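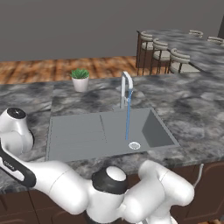 Lorna Lagman asked on the first draft of this card why a kitchen set needs episodes in which the arm does nothing useful. She has a point about disk space. The idle stretches stay in, and the section on filtering says how to drop them.

# Sornenetti Kitchen Sim

Simulated episodes of a single white arm working at a kitchen counter with a sink. Collected at Trulstead for training and checking visuomotor policies. Everything is rendered; there is no real footage in this release.

## Contents

- 64 episodes, split by episode and never by frame
- 7 episodes held out for testing
- RGB video at 20 Hz, from fixed views and from a view at the gripper
- joint positions, gripper state, commanded actions
- one plain-text instruction per episode

## Collection

Episodes were driven by a person with a hand controller. The operator saw the same views that are stored. Failed attempts were kept and carry `success: false`. Resets put the arm at a random start pose within the joint limits listed in `limits.yaml`.
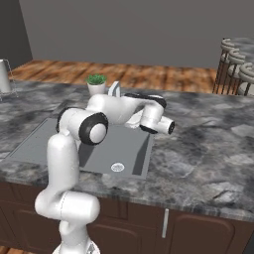 Ismael Queiroz wrote back that random start poses made his first policy worse, and that it only recovered after he normalized actions per joint. We now ship `stats.json` with per-joint means and ranges. Compute your own if you train on a subset.

## Views

Fixed and gripper views share one clock. The gripper view moves with the wrist, so the horizon can tilt a long way. Do not rotate these frames upright before training unless you also do so at test time. 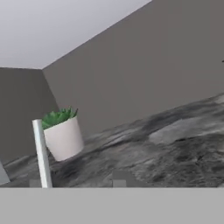
*Gripper view, tilted: one finger in front of the potted succulent.*

## Known issues

1. Textures are limited. A policy trained only on this set may learn the marble pattern as a landmark.
2. Lighting is soft in all episodes. Shadows from the arm fall on work surfaces and can look like edges to a depth estimator.

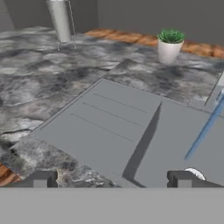
3. Gripper state is logged as a command, so it leads the fingers by up to 5 frames. Shift it if you need contact timing.
4. Some instructions name an object that is out of view when the episode starts.

## Filtering

`python filter.py --min-motion 0.02` removes idle stretches at either end of an episode. It does not touch pauses in the middle.

Last updated 12 August 2025.

Comments

Aniela Kubiak
Does the filter rewrite timestamps? My loader expects them to start at zero.

Efren Navarro
It keeps the originals. Pass `--rezero` to change that.

Lamai Ongart
Item 3 explains a week of bad grasps on my side. Could the shift go in the loader as an option?

Contact: Efren Navarro, Trulstead | © Trulstead | Back to top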